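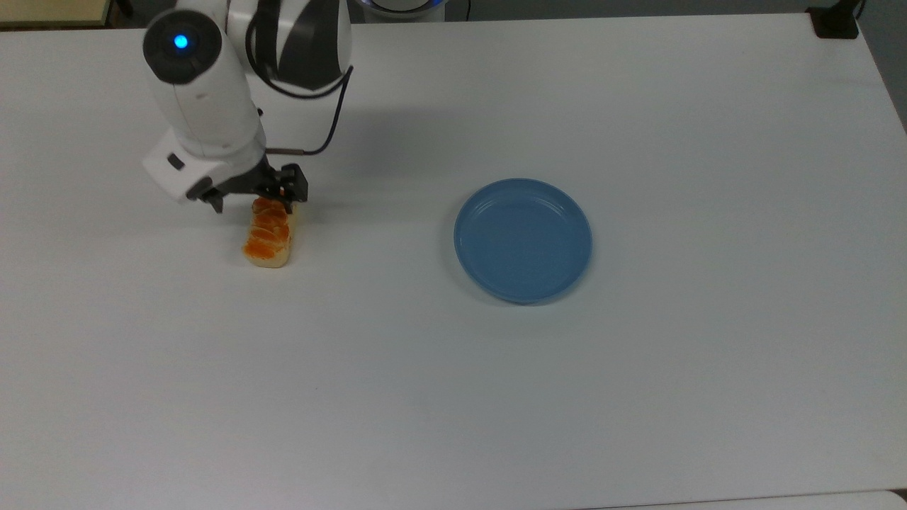 Can cake be set straight on the tabletop before plating?

Single dry portions may rest on a clean top for a short time. Wipe the top first as in step 2, and wipe it again once the portion has been moved to its plate. Cream, custard and fresh fruit go on a plate from the start.

4. Preparing and Plating

This section covers the Drevus tabletop (top no. 994) and the shallow round plates used with it. Assembly of the legs is covered in Section 3. The top must be level and the leg bolts tight before food is served on it.

1. Clear the top. Remove tools, packing film and any leftover screws from Section 3.

2. Mix 50 ml of Furnance surface cleaner with 2,000 ml of warm water. Wipe the top from the back edge to the front edge. Rinse with plain water and dry with a lint-free cloth.

Caution: Do not use scouring powder or steel wool. Scratches in the surface hold crumbs and grease and can't be polished out.

3. Set the plate on the top at least 114 mm in from the front edge. Where two tables are used side by side, keep plates away from the seam — one table may stand slightly lower than the other.

4. Place the cake on the flat part of the plate, topping up. Keep it off the raised rim. If two pieces share a plate, leave enough space to lift one without touching the other. 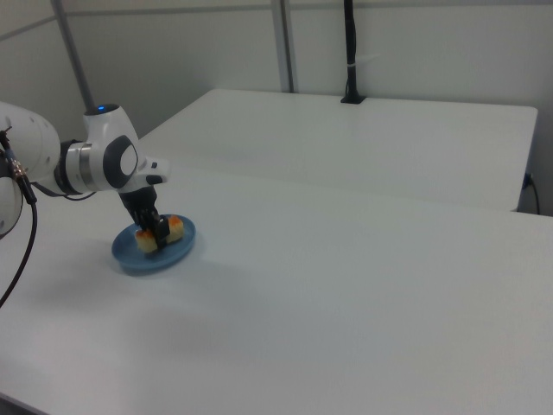

A canteen in Drotholm wrote after the last edition that this spacing was too loose for its trays: "We put the pieces close together and chill them first. Soft toppings stay put if the cake is cold, and we fit more plates on the cart."

Chilling is acceptable for sponge and pound cake. It is not advised for pastry, which loses its crispness in the refrigerator. If pieces are placed close together, lift the outer one first.

5. To lift a piece, hold it by its two long sides, below the topping. Use only enough pressure to keep it from slipping. Raise it straight up until it is clear of the rim, then move it sideways.

Note: Sponge that has been cut less than an hour compresses easily. Support it from below with a cake server if the sides begin to bulge.

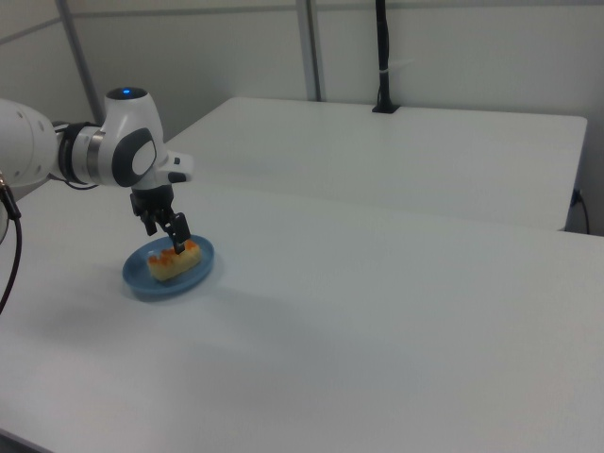
6. Lower the piece until it rests fully on the new surface, then release both sides at the same time. Releasing one side early tips the piece and sheds the topping.

7. Brush loose crumbs off the top with a dry cloth. Do not sweep them into the gap between tables. Crumbs caught there must be removed with the tables pulled apart.

8. When a plate has been emptied, leave it in place if more of the same cake is to be served. Change it if the next cake is a different kind.
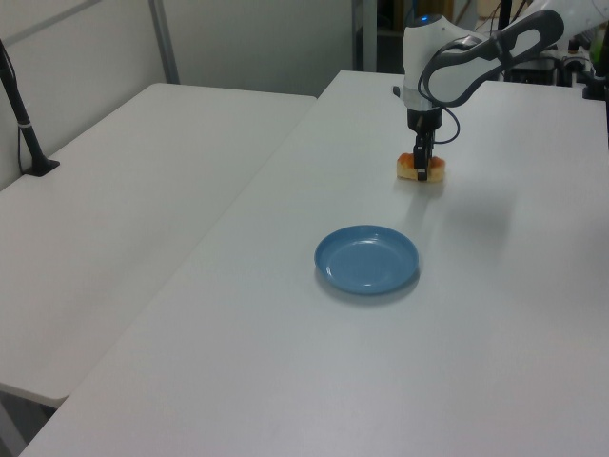 A plate that stays in use should be wiped between pieces with a dry paper towel. Damp plates make the underside of sponge sticky, and the piece may tear at the next lift. At the end of service, wash plates by hand in warm water with a mild detergent and stack them only when dry.

Replacement plates and edge strips are ordered from Avotiņš, quoting the number of the top. See Section 5 for storage.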